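**Demonstration teaching** (also *teaching by showing*, or *programming by demonstration*) is a way of getting a robot to carry out a task by having a person perform it through the robot first. The person either moves the arm by hand or drives it from a distance with a controller. The recorded movements are then replayed, edited, or used to train a program that is supposed to handle the same task on its own. The method is often presented as a replacement for ordinary programming. How far it lives up to that claim is disputed.

## Methods

### Hand guiding

In hand guiding, the motors are set so that the arm gives way when pushed, and the teacher takes hold of it near the wrist and leads it through the job. The joint angles are saved along the way. The approach is cheap and easy to explain to a newcomer. It is also tiring, and it produces motions that carry the marks of the person doing the pushing: pauses while a grip is changed, and detours to keep an elbow out of the way. A learner fed these recordings has no means of telling a useful pause from an awkward one.

Guiding two arms at once is harder still. Most people can't hold both at the right height and work the grippers too, so many two-armed tasks are taught by remote control instead.

### Remote control

In remote control, or teleoperation, the teacher doesn't touch the working arm. The commands may come from a pair of smaller copies of the arms, a headset with hand controllers, a game pad, or a keyboard. The operator watches the workspace directly or on a screen.

Supporters like the fact that the robot's cameras see the task without a human body blocking the view. Critics reply that the operator often sees and feels far less than a person doing the job bare-handed. Depth is hard to judge on a flat screen, and many rigs return no sense of touch at all. Grip force is then a matter of guesswork, and the guesswork is what gets recorded.

### Simulation

Demonstrations can also be given inside a computer-rendered workspace, where the arms, the furniture and the objects are all models. Resetting the task takes a keystroke, nothing gets bruised or broken, and the exact position of every object is known. Kitchen tasks are a common choice, in part because they look like something the public would want done.

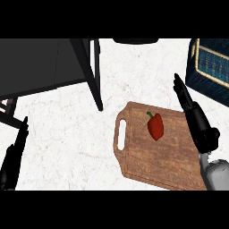 **Does a task learned in simulation carry over to a real kitchen?** Sometimes, and usually with extra work. Contact is the weak point: friction, soft surfaces and slipping are all simplified in the model, so a grasp that holds there may fail on a real vegetable. Reports of a smooth transfer should be read with an eye to how much retuning was done on the real machine.

Changing the lighting, textures and object positions at random is the usual way of closing the gap. It helps with vision more than with touch. A pepper that is modeled as a rigid shell will behave like a rigid shell in any light, and the learner will be surprised by one that gives under the fingers.

## What is recorded

A demonstration normally contains the joint positions of the arm, the opening of the gripper and one or more camera views, all stamped with the time. Some collections add force readings or a short written instruction such as "put the pepper in the bowl."

The teacher's reasons are missing. If an operator approaches from the left because the right side felt cramped, the recording shows the approach alone. Adding a spoken comment has been tried, though the comments tend to be vague and are rarely lined up well with the motion.

## How much is enough

Claims about the number of demonstrations needed vary widely and are seldom comparable. The Skiridano kitchen set, a collection made by remote control, offers 300 recordings for each of its tasks. Its authors reported that results leveled off after around 100. Others who used the set pointed out that the test objects had been placed in much the same spots as the training objects, in which case leveling off would be expected and would say little about new kitchens.

The Giruvine workshop took the opposite line and advertised a system that could learn a pick-and-place job from 3 demonstrations. The figure left out the earlier training on other tasks, which had used a much larger store of recordings. Small numbers of this kind are common in sales material and should be treated with care.

## Quality of teachers

Operators differ. The Hao protocol, a set of written rules for collecting demonstrations, asks for at least 2 operators per task so that a learner doesn't simply copy one person's habits. In practice, mixing operators has a cost. If one person picks up an object by its stem end and another takes it across the middle, some learning methods will settle on a motion between the two and close the gripper on nothing.

Failed attempts raise a similar problem. They are often deleted to keep a collection clean, leaving the learner with no example of how to recover from a slip. Keeping them, with labels, is slow work, and few published collections do it thoroughly.

## Criticism

The most frequent complaint is that the effort hasn't gone away. Someone still has to set up the workspace, check the recordings, throw out the bad ones and test the result. For a fixed job in a fixed place, a written program may be quicker and is easier to correct, as a single wrong number can be found and changed.

A second complaint concerns the way results are shown. The Vellar test, in which an unseen object is put down by someone outside the project, was proposed as a check on this. Few groups have adopted it, and video clips of chosen runs remain the usual evidence. Such a clip shows that a robot did a thing once, and it gives no rate of success.

Safety in shared spaces is treated unevenly. Teachers stop when a hand comes near, but a learned motion contains no such rule unless one was taught or added separately.

## See also

- Hand guiding
- Motion replay
- Remote manipulation
- Simulation-to-real transfer
- Two-armed robots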